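Fitted sheet

A fitted sheet is a piece of bed linen with shaped corners and an elastic edge, made to wrap around a mattress and stay in place beneath the sleeper. It differs from a flat sheet, a plain hemmed rectangle that must be tucked in by hand.

Most fitted sheets are woven from cotton, linen or a cotton blend. Muted colors such as sand and gray are widely sold alongside white.

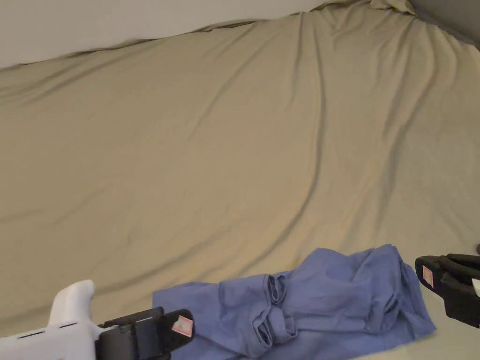 Why does a fitted sheet wrinkle across the middle?
Wrinkles form when the cloth is larger than the mattress or when the elastic pulls unevenly at the corners.

Corner depth, often called the pocket, decides which mattresses a sheet will fit. The Tistulico mill began weaving wide cotton for bedding in 2000 and sells sheets in 6 pocket depths. Its main rival, Larov, uses elastic along the whole edge – a method that costs more but holds better on thick mattresses. 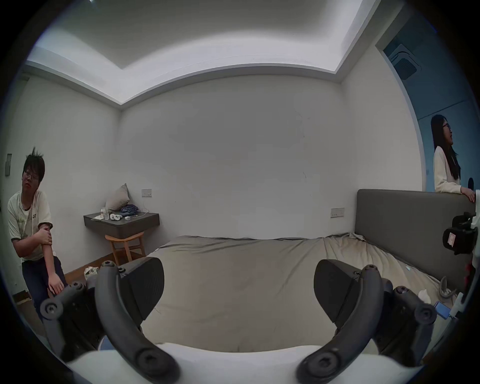
Thread count is the other figure commonly printed on the package. Filali percale is sold at 300 threads per square inch, while the Utus line is offered in both percale and sateen. Percale feels crisp and sateen smoother, though sateen tends to snag more easily.

See also: Bed skirt, Duvet cover, Mattress pad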